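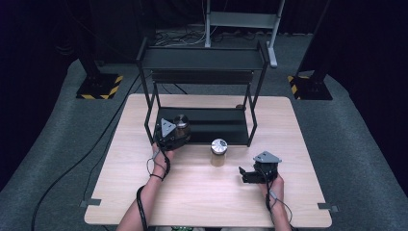
One reader wrote in to say that the spark plug sockets were always the last thing to turn up at the end of a race day, and asked how other people keep a small drag racing trailer in order between rounds. The tips below come from several seasons of bracket racing out of a 16-foot enclosed trailer, mostly at Morura Dragway.

Pack in the order you unpack

Load the trailer so the things you need first are nearest the door. The jack, the stands and the tire gauge go in last. The spare converter can ride up front, where you won't touch it unless the day has gone badly.

Sort by job

A drawer full of wrenches looks tidy but costs you time between rounds. Put everything for a plug change in one tray: socket, extension, gap tool, anti-seize, rag. Do the same for valve lash. If a tool belongs to two jobs, buy a second one. Cheap is fine.

Jars and small hardware

Keep valve cover bolts, cotter pins and quarter-turn fasteners in separate containers with screw-on lids. Write the size on the lid and again on the side. Lids get swapped.

Don't store them above shoulder height. Trailers bounce, and a shelf with no lip will empty itself on the way home.

Tire pressure

Use one gauge all season. Two gauges rarely agree, and what matters is that today's number can be compared with last month's. Check both slicks in the shade, at the same point in the routine every round. We use a Disum dial gauge, but any decent one will do if it stays in its case.

Fuel jugs

Strap them upright and label them with the date of purchase. Race gas left over from April should not go into the car in the fall without some thought. Keep the caps tight – a vented cap left open overnight will change what's in the jug.

Batteries

Charge the night before, then again in the pits if you have a generator. A 16-volt system needs a 16-volt charger. Write that on the trailer wall if anyone else helps you.

Torque lug nuts twice

Once when the wheel goes on, once before you pull into the lanes. Our wheels take 100 foot-pounds. Yours may be different, so check with the wheel maker. Back the wrench off to its lowest setting before it goes in the drawer.

Keep a log

A spiral notebook works better than a phone with greasy hands. Write down the lane, the 60-foot time, tire pressure, the weather and anything you changed. Do it before you open the hood.

Sweep the trailer floor before you close up. Dropped washers show up then, and so do leaks.

Updated September 14, 2021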